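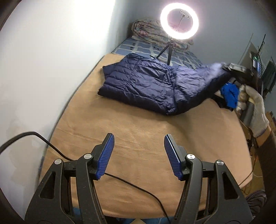
CHAPTER 7
Folding and Storing Quilted Outerwear

Contents | Previous | Next | Glossary | Index

Cold-weather clothing takes up more room than any other part of a household wardrobe. This chapter covers the quilted jacket - its construction, its folding, and its storage between seasons. Students should have finished the unit on knits and flat linens before they begin.

7.1 Choosing a Surface

A jacket may be folded on a bed or on a table. A made bed gives space to spread the sleeves, but a blanket with a soft nap can grip the shell and pull it out of line. A table is firmer and lets the folder press air from the baffles with the flat of the hand. Other items should be moved to one side before work begins.

7.2 Handling the Sleeves

Sleeves are the usual cause of an uneven bundle. Each sleeve is lifted, laid across the body of the jacket, and smoothed from shoulder to cuff. The stitched channels serve as a guide: when they lie parallel, the fold is straight.
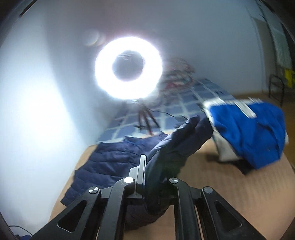
Figure 7.2. A navy quilted garment on a table, with a thick fold raised above the flat section.

7.3 The Makhubela Household Survey

The Makhubela survey recorded 1,817 stored garments in 80 homes. Jackets kept on shelves were folded more often than those kept in chests. Students will use the survey form at the end of this chapter to record the outerwear in their own homes in September.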